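Flistulberg House News
Bottles and drinks: a few words from the second floor

Dear neighbors, dear colleagues,
since February we collect plastic bottles in our building, and many of you have asked me how to prepare them well.

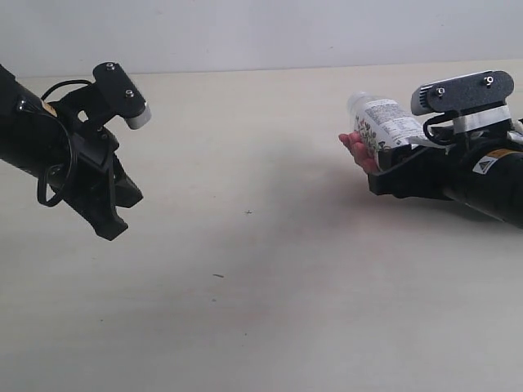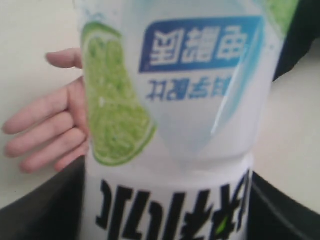
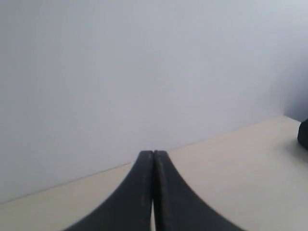

The collection boxes from Flosach stand beside the stairs on every floor, and each box takes 100 bottles. Last month we filled three of them and had 376 bottles in total, so thank you very much! Still, some bottles come to us with juice or tea inside, and then the whole box becomes sticky. Please empty the bottle fully and rinse it once with cold water. A clear bottle with a white cap can go in with the cap on – the people at Urio take both together. The printed label may also stay, also when it is a big colorful one like the label with the green lime. You do not need to scratch it off with your nails, as I did for many weeks.

Glass and cans do not belong in these boxes. For them we have the gray container from Astard in the yard, next to the bicycles.

The next pickup is on 12 Jun 2026, in the morning. If your box is full before this day, please write me a short message or knock at room 28.

Muthoni Mbwambo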